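Wallpaper, the second time around

I have been putting off writing this post for weeks because I wanted the hallway to be finished first, and the hallway is still not finished, so you're getting it anyway. I am in love with wallpaper. I grew up in a house where every room was the color of oatmeal, and I carried that straight into my own apartments, and then in June I walked into a secondhand building supply place in Plumton looking for a door hinge and came out with five rolls of paper under my arms and no hinge.

The rolls were a damask, dark green on cream, with big leafy curls and something in the middle that is either a pineapple or an artichoke. Somebody's leftovers, still in the plastic. I didn't have a wall in mind. I drove home with the windows down singing and then stood in the living room for a good hour holding the end of a roll up against things.

A little background for those of you who came here for the bread posts (hello, there will be bread again soon). Damask started out as a woven fabric, and the name comes from Damascus. The weavers made the pattern by changing the direction of the weave, so you could have a cloth all in one color and still see the design when the light hit it. Wallpaper makers borrowed the look much later, for people who wanted fabric on their walls and couldn't pay for it. I find that so cheering! It was a knockoff from the start, and people have been hanging it in dining rooms ever since.

What I had never understood until I owned some is how much the layout changes it. The same scrolls can be a solid field from floor to ceiling, or they can be lined up in columns, or run sideways in stripes with plain paper between. In columns it feels like a bank. All over, it feels like my great-aunt's dining room, and I mean that as high praise. Sideways is the one I keep coming back to. It makes the scrollwork calmer, and you get some quiet background to rest on before the next row of curls starts up.

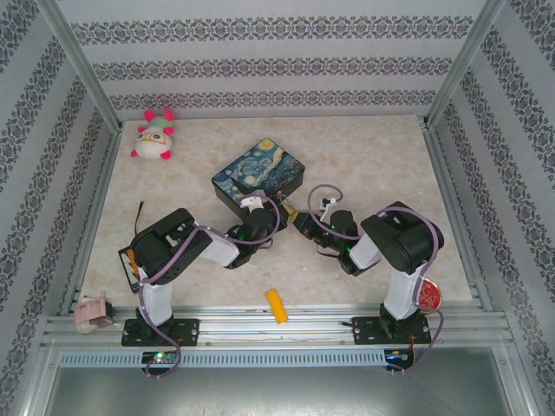
Dark scrolls in bands on pale gray-white, with a marble-patterned top.

I've gone back and forth on pattern next to pattern. The rule I always heard was one busy thing per room, and everything else keeps its mouth shut. I followed it for years. Then I stayed at a guesthouse outside Sadwood where the breakfast room had striped curtains, a flowered carpet, a checked tablecloth and birds on the walls, and I ate my eggs in there feeling happier than I had in months. All of it was soft and a bit faded, which I think is why it worked. Marble patterns are good for this too. They wander around and don't repeat in any way you notice, so they get along with a paper that repeats like crazy.

OK, the actual hanging. My friend Janelle Marquez came over to help, and I owe her dinner for the rest of my life. She had done a bathroom before, which made her the senior partner. We started in the hallway, on the theory that you walk through a hallway fast. This was bad thinking. A hallway has doors. Mine has four of them plus a linen closet plus a thermostat plus a corner that leans like it's had a long day. If you're choosing a first wall, choose the dullest one you own.

Pattern repeat is the distance before the design starts over, and it's printed on the label, and I did not read the label. Ours is big. Every strip has to slide up or down until the curls meet, and whatever hangs past the ceiling gets trimmed off and thrown out, so a big repeat eats paper at a shocking rate. I'd worked out my total from the size of the walls alone (157 square feet, which sounded like nothing) and we ran dry halfway down the second side. Janelle held up the last scrap, which was about right for lining a shoebox, and we both laughed until we had to sit on the floor.

So then came the hunt. The paper was made by a company called Cusutero, and the roll number led me to a message board where people trade discontinued prints, and I lost an entire weekend in there. I loved every minute. These people know everything. One woman has 238 samples in binders sorted by decade. A man who signs himself Pathirana identified mine from a photo of the torn corner and told me, very kindly, that I'd been hanging it upside down.

I went and looked. He was right. The pineapple (it IS a pineapple) had its leaves pointing at the floor.

I thought about this for a few days and I'm leaving it. The finished side is smooth, the seams are tight, and I have become fond of it that way. The other side will match, wrong way up, as soon as the new rolls get here. Pathirana found me some from the same print run for 70 dollars, shipping included, and refused to take anything for his trouble.

A few things I'd pass along if you're tempted. Buy a good wide smoothing brush, and change the blade in your knife way more often than feels reasonable, after every strip if you can stand it. A dull blade drags wet paper and leaves a chewed edge, and I have a chewed edge by the bathroom door to prove it. Let a pasted strip rest folded for as long as the label says. Hang a plumb line before the first strip and believe the line over the door frame. Write the roll number on the inside of the closet door in pencil, where you or the next person will find it. And check which way up it goes!

Next on the list is the little nook at the end of the hall where the phone table used to be. I'm thinking horizontal bands in there, maybe in charcoal, with the old brass lamp. Or birds. There's a paper with herons on it that one of the board people posted last night and I've had it open on my screen since breakfast. If any of you have lived with a large bird print in a small space, please tell me how it's been, and whether you got tired of being looked at.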